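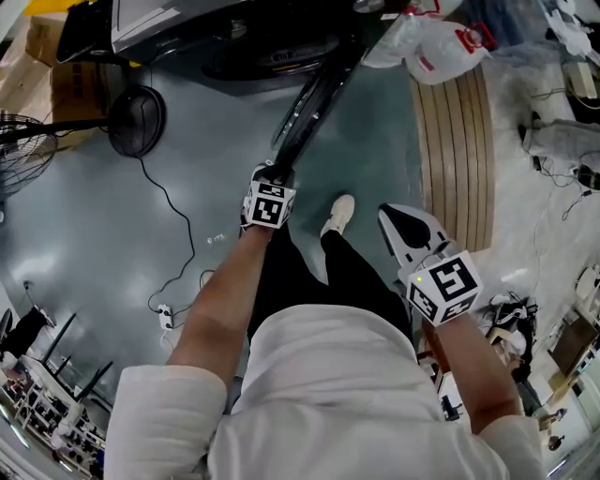
Does a full service history add as much to the price of a used car as sellers claim? It adds something, but usually a good deal less than the asking price suggests, and only if the paperwork stands up to a proper read.

30 March 2024
By the Cernstead Motoring Newsletter desk
Print this page | E-mail this to a friend

We keep hearing that a book full of stamps is money in the bank. The people who say it loudest tend to be the ones selling the servicing, so a pinch of salt is in order.

Zerkeo, the online valuation site, now offers sellers a "history score" out of 100. A reader from Detden put her hatchback through it last month and got 2 different scores on the same afternoon, having changed nothing but the order in which she typed in the garage visits. The site would not tell her how the sum is done. She was, however, offered a printed certificate for a fee.

What does a stamp prove? That somebody owned a stamp. It says very little about what oil went in, or whether the brake fluid was changed or merely looked at. An itemised invoice is worth far more, and a folder of them, dull as it is to read, will tell you how a car has been treated. Look for the mileage on each one. Look for the same advisory turning up on test after test with no bill to match it.

The same Detden reader was quoted £1661 by Harms, the dealer on the Cernstead road, to bring her car "up to retail standard" before they would take it on sale or return. The list included a cambelt that had been done already, with the invoice sitting in the folder on the desk. She took the car home and sold it privately with nearly 108,000 miles on the clock. The buyer asked about the tyres and the clutch. The history score never came up.

None of this means you should skip servicing — a neglected engine is a dear thing to put right. But we would want a lot more convincing before paying extra for a certificate that only repeats what is in the glovebox.

In May we will look at extended warranties, and at what the small print means by "wear".

Contact the newsletter | © Cernstead Motoring Newsletter | Back to top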